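Sorting and Setting Out: Notes for Session 7
Household and Workroom Organisation, evening course
Tutor: Senthil Mathew
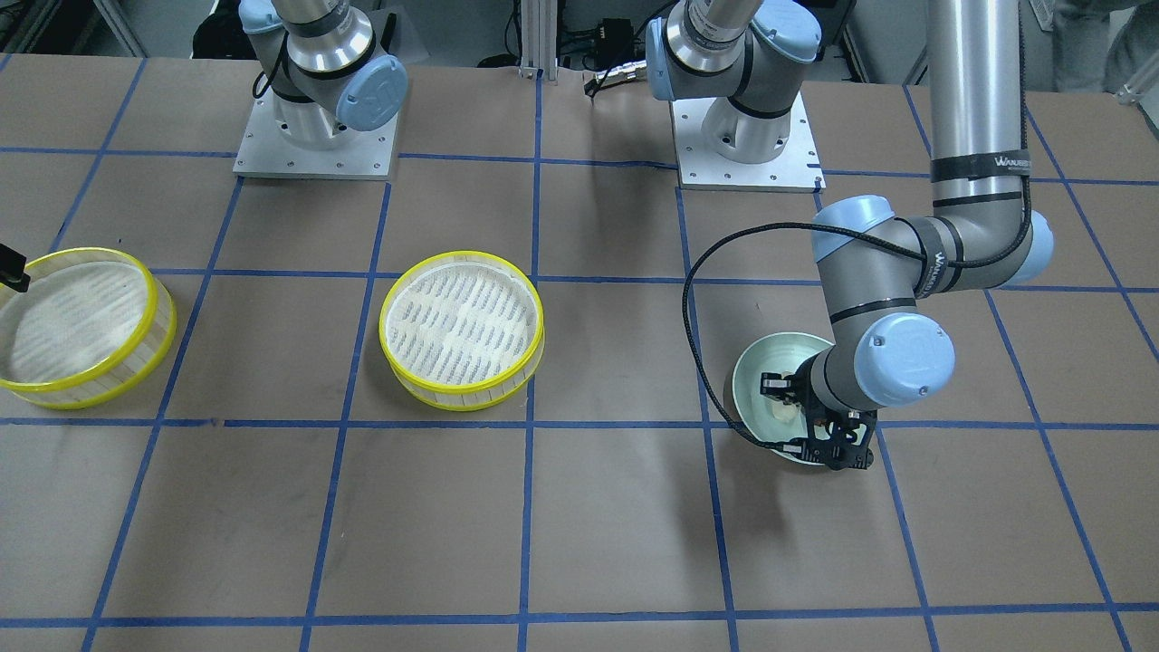
Last time we ended on the claim, repeated in nearly every book on the reading list, that a marked surface makes people tidier. I said I didn't believe it, and two of you wrote to tell me I was being difficult. So these notes go over the case for taping up a work table, and what I think is left of it once you have tried living with one.

What the books say

The usual advice is to cover the table with brown kraft paper, lay out a grid in painter's tape, and give each cell a job. Things to keep go in one row, things to mend in another, and so on. Baskets stand at the side for whatever is coming in or going out. The Ukovholm handbook (chapter 2 in your packs) calls this "giving the table a memory". I dislike the phrase. A table covered in lines remembers where the lines are. What you meant by them is up to you, and most people have forgotten by the following week.

What the paper is for

Paper I have less quarrel with. It protects the top, it is cheap, and you can write on it. It also shows marks, and I would leave them there for a while before you change the sheet. Smudges and scuffs may tell you which part of the table gets used. They may also tell you that someone put a dirty box down once, so don't build a theory on them. Liên Bùi, who taught this course before me, kept her old sheets and claimed she could read them. I have seen the sheets. I could not.

Kraft paper is sold by weight as well as width. The thin stuff tears when you lift the tape. Pull it tight before you fix it, and fold the ends under the table if they will go.

What the tape is for

Painter's tape comes off cleanly, or does if you don't leave it down all summer. Blue on brown is easy to see, and that is the whole argument for blue. Ignore the page in the Randa booklet about calming colours.

Size of cell matters more than the books admit. Small cells look very organised in a drawing and are useless for anything bigger than a mug. If a folded towel or a shoebox lies across three of them, you haven't sorted it. Start with large rectangles, fewer than you think you need, and divide one only when you have had a reason to do so more than once.

Do not spend an evening getting the lines dead straight. Định Lương measured his to the millimetre and then, by his own account, had no time left to sort anything.

Labels

Write the label on the paper inside the cell, near the edge you stand at. Labels on the tape itself get rubbed off. Avoid "miscellaneous", "to decide" and "other". Those are three names for the same heap.

Baskets

A basket beside the table is useful as long as it has one direction. Either things come out of it on to the grid, or they leave the grid and go into it. A basket that does both is just another place to look. Several of the schemes in the packs, the Kiều one especially, have baskets going both ways and never mention the difficulty.

Does any of it work?

We tried it in March with about 60 objects, a mix of kitchen drawer contents and stationery. Hằng Vi sorted on a taped table and Trí Từ on a bare one. Trí finished first. Hằng's piles were easier for the rest of us to understand afterwards, which I accept counts for something if you share a house. One trial proves very little, and they were not sorting at the same time of day or in the same mood.

The Riko leaflet promises that a grid will cope with 700 items in an afternoon. It gives no source and doesn't say what the items were. Buttons, possibly.

My own view, which you may argue with in your write-up: the grid helps when more than one person uses the table, and when the job will be left half done and picked up again. For one person clearing one drawer, use the bare table and get on with it.

For next time

Read chapter 2 again, slowly, and mark every sentence that tells you how you will feel. Cross those out and see what instructions remain.

Set up a surface at home, taped or bare, and sort one drawer on it. Bring a note of anything that would not fit a category, and where it ended up.

Paper and tape are in the cupboard by the sink. Please put the end of the roll back where the next person can find it.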